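Registration is the dull end of non-league football, and at Dustimthorpe it has become the part that decides who plays on Saturday. The club has 22 players on its books. Four of them joined on loan, and each loan runs to its own end date, which must be entered separately.

Sumathi Kandasamy took over as club secretary in May. Her first job was to move the forms from paper to a shared sheet. A transfer form needs the player's signature, the releasing club's consent and a time of receipt. If any one of the three is missing, the player is not eligible and the club can lose points.

The case of Rajan, a left back signed from Murker, shows how narrow the margin is. His form was sent 44 minutes before the cut-off. Consent from Murker arrived with almost nothing to spare, and he played 80 minutes the next day against Gitance.

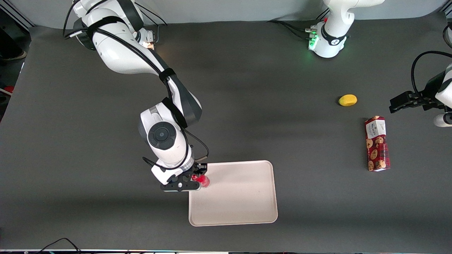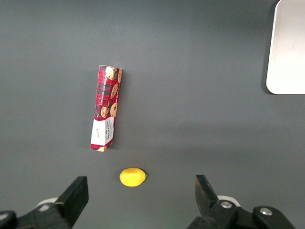 Can a manager register himself as a player in mid-season?
He can, provided the form is lodged before the same deadline that applies to everyone else and he is not under suspension. He then takes up one of the squad places.

Kandasamy now closes her own list on Wednesday evening, which leaves time to correct a wrong date of birth or a missing initial. Late signings are still accepted, but the manager has to ring her first.

The Gitance match drew a crowd of 400 and finished level. Rajan's form is filed under the old spelling of his street, and a corrected copy goes in with the next batch.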